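2009-05-29
Workshop notebook, Debnath

Second look at the Skondell rug sample. The maker's sheet says the pattern comes from the stair tower at Hamositz. I laid the elevation over it and the curve is wrong. Looks more like a stock arc with a good story attached.

Knot count: sheet claims 1,206 for the test square. I get fewer, twice. Will count again before writing to them.

Trotodell chair, seat height
Drawing says 80, ours measures 70. Either the legs were trimmed or the drawing is for show. No reply on this yet.

Color notes
Their "tower red" is too orange on my card - the brown is closer. I don't trust card 89 under the shop lights anyway.
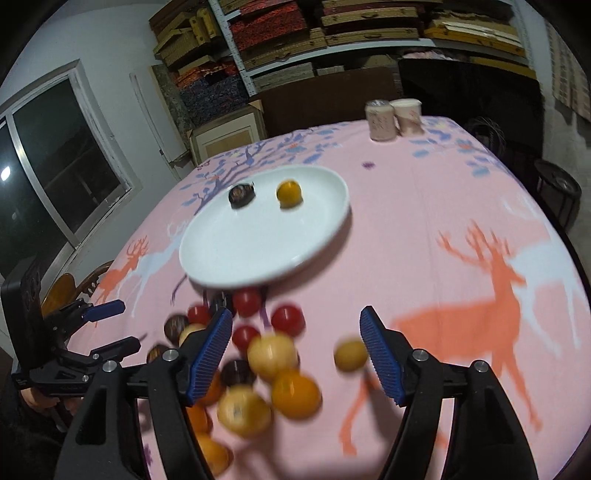

To do
Ask for the full rug drawing, with dates. If nothing by July, send the sample back.

Debnath workshop - copyright 2009 - contact - back to top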